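February, 6:40 in the morning

Slept badly again, so I may as well write down where we are with the magnesium business before Yesenia calls and talks me out of my own opinion.

The claim, as she gave it to me over soup, is that a spoonful of the Brelen powder in warm water an hour before bed will have me sleeping through by the end of the first week. She has it from Pascual, who has it from a man at his gym. I asked what the man at the gym does for a living and she said that wasn't the point. I think it was a little bit the point.

So I bought a tub. Seventy-five dollars, which I am still annoyed about. The label says "supports restful nights," and I have been turning that word over ever since. Supports how? A chair supports me and I don't sleep in it. If they had a study that said people slept longer they would print it on the front in red. What they print is a moon.

I have now taken it for 7 nights and kept a list, the way Dr. Grajales told me to do with the blood pressure. Five of those nights I woke before four. Two I slept through. Yesenia says two is proof. I looked back at my old calendar, where I used to mark the good nights with a dot, and there were two dots in the same week last month, before the tub came into the house. She said I must have been eating more spinach. There is no talking to a person who has spinach in reserve.

I'll put down the other side too, to be fair. It doesn't taste bad. A bit like the chalk end of a lemon candy. And I do like having a warm cup of something and sitting down with it at nine with the radio low. Half of what I paid for could be that, and I could have had it with hot water and a slice of lemon for pennies. Segundo used to do exactly that, and he slept like a sack of flour, but he also hauled sheetrock all day, so who can say what did it.

Fidelina (the doctor, though she has told me to use her first name and I only manage it in here) was careful with me. She said it probably won't hurt at that dose and some people find it helpful. I have noticed that doctors say "some people" when they mean not you. She was more interested in the coffee. I told her one cup. It is one cup, but it is the big green one, and I have it at three in the afternoon, and I didn't mention either of those things. She wants me to stop at noon. That I believe, a lot more than I believe the moon. It's a pity, because the three o'clock cup is the best part of the day.

She also said to get up if I'm lying there longer than it takes to get cross. Go to another room, read something dull, come back when the eyes are heavy. Last night I tried that with the history of the Naltusska canal that Beat lent me, and it was no good at all because it got interesting around the second bankruptcy. I read until five. I'll need a worse book. Beat has others, he says, with an expression I would call hurt.

What bothers me is how sure everyone is. Pascual is sure about the powder. His sister is sure about a weighted blanket. The woman at the pharmacy on Espinoza is sure about cherry juice, and told me so with a line of people behind me. Not one of them has asked what time I go to bed, or whether I nap, and I do nap, after lunch, in the good chair, and would rather not give that up either.

Plan, then. I'm going to finish the tub, having paid for it. Coffee before noon for two weeks and see what the list says. No changing the pillow at the same time, or I'll never know which one did it, and Yesenia will take the credit for both.

Phone's going. That'll be her.
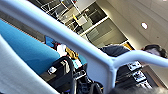 It was. She wants to know if I'm taking it with food.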